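# The arm that forgot where it was

September 22, 2019

I've been promising Heledd a proper write-up of our trouble with the two-arm cell for so long now that she has stopped asking, so pour yourself something warm, because I do go on a bit (you know this about me by now!).

The job sounds simple enough. Owen is our pair of arms, one name for both, and the task is tidying a bench: pick up a wire, move it clear of the tools, let go, do it again. Wire is miserable stuff for a robot. It springs, it tangles, and it slides out of a grip that would hold a wrench all day long.
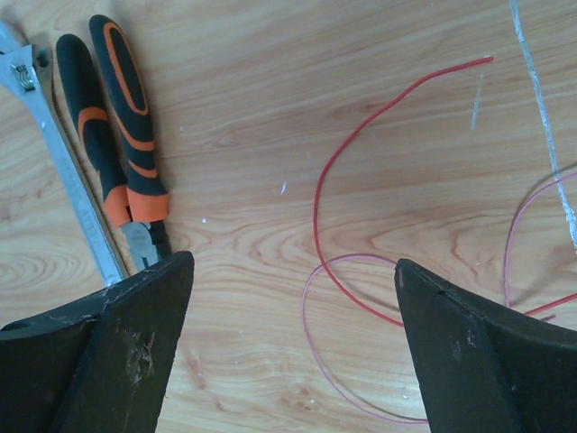

We had 223 practice pickups logged when the fault came. I was at the keyboard and Meinir Lougher was standing beside me with her tea, and the right arm was halfway through a slow move toward the middle of the table when it stopped, gave a sort of shrug, and then swung outward much faster than anything we'd asked for. It hit the side wall with a bang I can still hear. Meinir got to the stop button before I did, bless her, and we both stood there for a good long while without saying a word.

No one was hurt, and I want to put that down plainly. But I'd had my own hand in there not long before, untangling a red wire while the motors were live, and that kept me awake that night.

## Hunting for it

My first thought was the grip. When a finger catches a loop and the arm pulls against it, the load on the wrist climbs, and I'd convinced myself that a snagged wire had tripped something. So we spent a whole evening pinching one wire after another, yellow ones mostly, and watching the numbers. They were perfectly well behaved, every one of them. 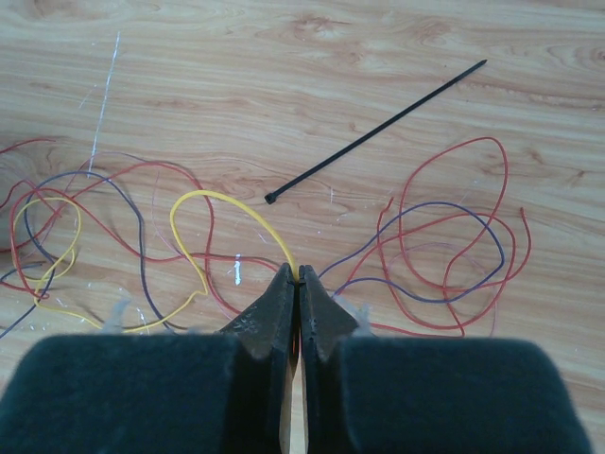 ## What it really was

Heledd Ifans found it, from her kitchen table, reading the logs I'd sent over. The elbow joint had dropped off the line for a moment, and when it came back it reported its position as zero. The software believed it, poor thing, and set off at full speed to correct an error that didn't exist.

The cause was a connector near the base. Each time the arm reached for the far end of the table, the cable running along it pulled a little tighter, and one pin had worked itself almost free. I wiggled it with a fingertip (power off, I promise) and felt it move. 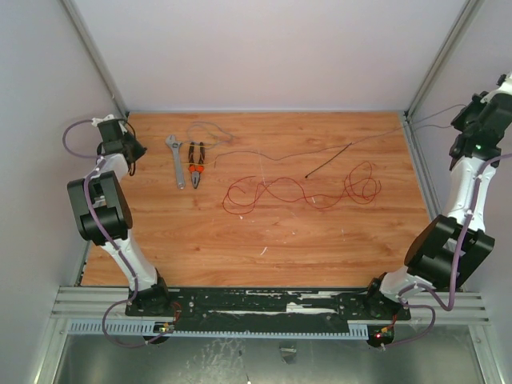 I put a new connector on that cable and gave it a longer loop, then did the same on the other arm while I had the tools out. The bigger change is in the software. If a joint goes quiet now, even for an instant, both arms hold still and wait for a person to clear the fault, and any jump of more than 3 degrees between readings counts as a fault too. We also turned the top speed down, which makes Owen look terribly sleepy, and I've grown rather fond of it.

And hands stay out while the motors are on. I wrote that on a card back in March and then ignored my own card, so Meinir has made a bigger one.

We've done 19 long sessions since the repair without a repeat. I'd still like to swap the left elbow cable for a softer one, and I'll write again once it arrives.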